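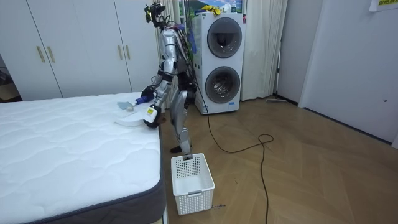 # Bedroom cell, setup and care notes

3 min read · 2 comments · 0 shares

Maintained by Prasetyo Rahman. Complaints go to Amnuay Rattanakul, who has a folder for them.

The cell is one two-armed humanoid, one mattress and one basket. The task is to get small trash off the mattress with a brush and dustpan, then tip it into the basket. The robot has opinions about all three steps.

## Before power-up

- Put the basket on the floor within reach of the left arm.
- Lay the long cable out in loops on the floor. If it crosses a foot, move it. The foot will not.
- Check both wrist connectors by hand. A green light means power and says nothing about whether the plug is seated. We learned this on a Wednesday.

## Tools

Both tools get wrapped at the handle before a run. Bare plastic slides in the fingers, and once the brush has turned sideways it only pushes crumbs toward the pillow end.
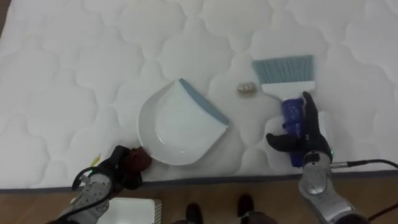
Rewrap when the layer starts to creep. Pull it tight toward the gripper, close the fingers, tug twice. If it moves on the second tug, start over and say what you like, the microphones are off.

## Wear

The finger pads are swapped every 300 runs. The log says 200 in places - that was the old pads, ignore it. Run 942 is missing from the index and will stay missing.

## Tipping

Bring the pan over the basket lip first, then tilt. The Parnberg script tilts first. Use the Roltside one.
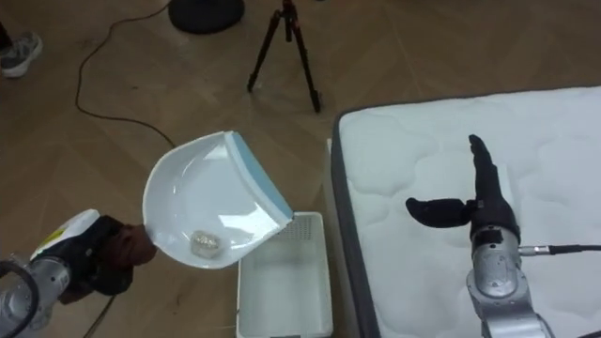
*Left arm holding the pan near the basket, crumpled silvery bit still aboard.*

## Known issues

- Right arm drifts after a long hold. Re-home it between batches.
- The quilting traps anything smaller than a candy wrapper. Open since April.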